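Dougal Haldane redet nicht gern über Ordnung. Er sagt, das Wort sei verbrannt, seit jeder zweite Ratgeber damit auf dem Umschlag werbe. Lieber spricht er über Arbeitsflächen. Seit Jahren plant er Küchen für andere Leute, zuletzt vor allem kleine, und er hat dazu eine Reihe von Ansichten, die man nicht alle teilen muss. Ich teile ungefähr die Hälfte.

Wir treffen uns in Gakow, wo er sein Büro im Erdgeschoss hat. Auf dem Tisch liegt ein Prospekt der Firma Posach mit einer völlig leeren Kücheninsel auf dem Titel. Haldane schiebt ihn beiseite. »Da kocht kein Mensch«, sagt er. »Da steht eine Vase, und daneben liegt eine Zitrone.«

Seine These lautet, kurz gefasst, dass eine Küche von der Fläche lebt, die zwischen den Geräten übrig bleibt. Schränke seien überschätzt, Schubladen manchmal auch. Er nennt das freie Stück Platte den »Landeplatz«. Ich frage, ob das nicht einfach ein neues Wort für eine Arbeitsplatte sei. Er lacht kurz und gibt es zu. »Aber die Leute merken es sich.«

Auf die Frage, was dort liegen soll, kommt die Antwort sofort: ein Schneidebrett, und zwar ständig. Bambus, mit Saftrille. Wer das Brett wegräume, schneide am Ende auf einem Teller. Dass Bambus die Klingen schneller stumpf machen soll, habe ich oft gelesen, und ich halte es ihm vor. Haldane winkt ab. Die meisten Messer, die er in fremden Küchen finde, seien schon stumpf gewesen, bevor das Brett gekauft wurde. Ein Argument ist das nicht, aber ich kenne die Messer in meiner eigenen Schublade und lasse es stehen.

Schwieriger wird es bei den Geräten. Toaster und Miniofen nebeneinander, beide aus Edelstahl, beide mit Brot beschäftigt – warum? »Weil der Ofen für zwei Scheiben zu lange braucht«, sagt er. Ich wende ein, dass dann vielleicht der Ofen zu viel ist. Er überlegt länger, als ich erwartet hätte. »Für Leute, die allein wohnen und keinen großen Backofen haben, ist er das nicht. Für alle anderen wahrscheinlich schon.« Es ist das erste Mal an diesem Nachmittag, dass er einem Gerät den Platz abspricht, und es fällt ihm sichtlich schwer.
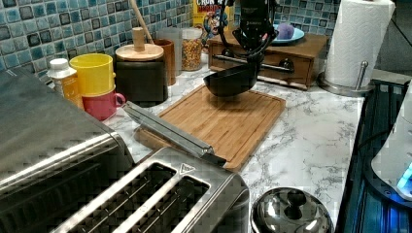

Bei den Schöpfkellen werden wir uns dann gar nicht einig. Haldane will sie griffbereit haben, am liebsten in Reichweite des Bretts. Ich finde, eine Kelle braucht man zweimal in der Woche, und bis dahin kann sie in der Schublade liegen. »Sie kochen keine Suppe«, stellt er fest. Ich koche Suppe. Er glaubt mir nicht.

Auch das Material ist Thema. Schwarze Kellen mag er, auf einer hellen Platte mit grauer Marmorzeichnung finde man sie sofort wieder. Zur Platte selbst äußert er sich vorsichtiger. Eine Kundin in Dillside habe 1.000 Euro Aufpreis für eine solche Maserung gezahlt und sich danach nicht mehr getraut, eine Tasse ohne Untersetzer abzustellen. Ob sie schlecht beraten worden sei? »Von mir nicht.« Von wem dann, will er nicht sagen.

Wandfliesen hält er für die ehrlichere Ausgabe. Kleines Mosaik, glänzend, in Blau und Türkis, mit dunkler Fuge. Die dunkle Fuge verteidigt er mit Nachdruck, helle werde hinter dem Herd ohnehin dunkel, nur eben fleckig. Sein früherer Kollege Colton Boychuk sieht das anders, wie er mir am Telefon erzählt. »Dougal hat noch nie eine Mosaikwand selbst geputzt«, sagt Boychuk. Er rechnet mit 300 Euro für das Verfugen einer kleinen Rückwand und rät zu großen Platten. Boychuk arbeitet heute für Stanciu, und Stanciu verkauft große Platten. Das sollte man dazusagen.

Bleibt die Reihe an der Wand, die in fast jeder bewohnten Küche entsteht: Becher, Dosen, irgendein Fläschchen mit Schraubdeckel. Ein gelber Becher auf einem rosa Henkelbecher, so etwas stört Haldane überhaupt nicht. Gestapelt nehme es halb so viel Platz weg. Mich stört es auch nicht, ich bezweifle nur, dass man dafür einen Planer braucht.

Das sage ich ihm auch. Er zuckt mit den Schultern und rechnet vor, was er für eine Beratung nimmt: 4 Stunden vor Ort, danach eine Skizze, keine Provision von Herstellern. Die meisten Kunden bekämen von ihm den Rat, nichts zu kaufen und ein Gerät in den Keller zu stellen. Wie viele sich daran halten, weiß er nicht. Er fragt nicht nach.

Beim Hinausgehen zeigt er mir noch die Teeküche seines Büros. Die Arbeitsplatte ist voll. Das Brett steht hochkant hinter dem Wasserkocher, und Haldane sagt, das sei heute eine Ausnahme.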